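Day three of waiting in for the Ollico boiler engineer. The slot is "between 7 and close of day". I've asked which close of day. They're looking into it.

To be fair, they did ring on Monday. A recorded woman told me my call to them was important. I hadn't called them. I was in the bath, which is to say I was standing in an empty bath, next to a kettle.

My sister Lindsay suggests I "just pop into the office". The office is a postbox in a building that also claims to house Dranar Lettings and a dance school.

The app now says my engineer is called Zbigniew and is 3 stops away. He was 3 stops away yesterday as well. I feel I know him. I hope he's eating properly.
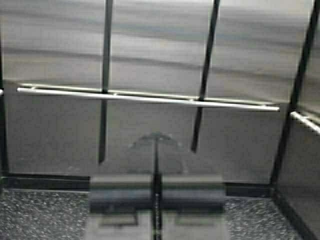
Grey walls, grey floor, everything a bit blurry. My week.

Fadime from downstairs has lent me a fan heater from some distant decade. It has two settings: off, and smell. I'm on smell.

Update: a text! "We tried to visit but you were not in." I've been sitting on the bottom stair since breakfast with the door on the latch. The cat from number 100 has been in twice.

Rang to complain. Number 7 in the queue, with pan pipes. Then number 8. Somebody has pushed in, and I'd like their name.

They've offered me a new slot, and a £5 voucher off my next boiler. I've accepted both.

Anyway, if anyone has a spare hot water bottle, I'm on the stair.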